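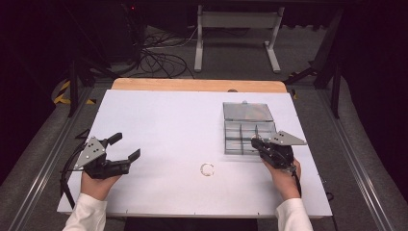 Projet de semestre : ranger les petites choses
Rapport final, groupe Helov
Amna Rajput et Fergus Guthrie
Rendu le 13 décembre 2018

1. Le problème

L'atelier possède un tiroir. Dans ce tiroir vivent des joints, des rondelles, des bagues, des ressorts et un bouton de manteau que personne n'a réclamé. Trouver un joint précis demande de la patience et un certain goût pour l'archéologie. Notre sujet consistait à remplacer le tiroir par un système de rangement que nos camarades utiliseraient plus d'une semaine.

2. Le matériel

Nous avons retenu une boîte à compartiments en plastique transparent, avec couvercle à charnière. Le couvercle se rabat complètement vers l'arrière et reste à plat, ce qui prend de la place sur le plan de travail mais évite de le recevoir sur les doigts. Les séparations sont fines et translucides. On voit donc tout, y compris les erreurs du voisin.

Le tri se fait sur une planche blanche rectangulaire posée sur la table en bois clair. Fergus tenait à un fond sombre. Il avait raison pour les petites pièces transparentes : un anneau clair sur du blanc se devine surtout à son contour. Nous avons gardé le blanc, faute d'avoir trouvé une planche sombre de la bonne taille.

3. La méthode

Une pièce à la fois, posée devant la boîte, puis rangée dans sa case. Nous avons trié 200 pièces en 2 séances. Amna avait prévu un classement par diamètre, Fergus par usage. Le compromis, par diamètre à gauche et par usage à droite, a tenu une séance.

4. Résultats

132 pièces ont trouvé une case définitive. Les autres occupent un compartiment étiqueté « divers », c'est-à-dire un tiroir en plus petit.

5. À reprendre en mars

Étiqueter le couvercle et non les cases, essayer un fond gris, et trancher enfin la question du diamètre. Le bouton est dans « divers ».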